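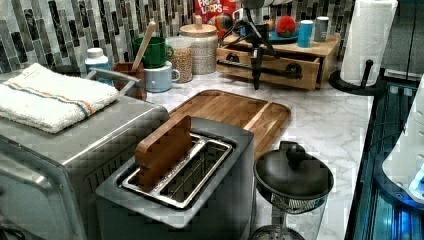
Hanging Art at Home Without Ruining the Wall

Buying the print is the easy part. Woletus, the little gallery where I buy too many of them, sends each one home in a tube with a certificate and no advice whatsoever.

Flatten it first. Lay the print face up between sheets of acid-free paper, put a board on top and go away for two days. Hair dryers and irons have ended more promising collections than moths.

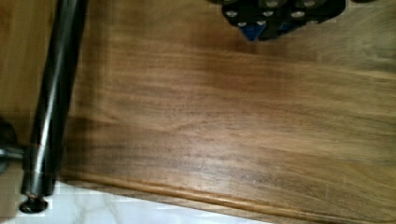
Wood grain up close, with a rounded edge.

Measure from the floor to the middle of the picture, and aim for 57 inches. Mark the wall in pencil. Pen is forever, as my hallway can confirm.

Use two hooks per frame, set well apart, and it will stay level until somebody slams a door. My Indach hooks cost 45 cents each and have outlasted a $600 sofa.

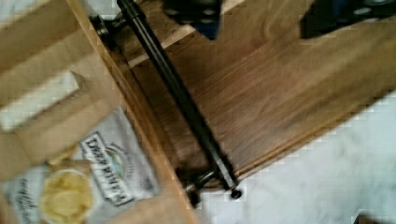

Pick the frame after you've lived with the print for a week. Take it around the house and hold it up against the wood and metal you already own. A dark bar handle on light brown wood is a combination worth stealing: thin black frame, pale brown wall or cabinet behind it, finished. Gold can wait until you inherit a castle.

Keep the receipt and certificate in an envelope, and don't tape the envelope to the back of the print.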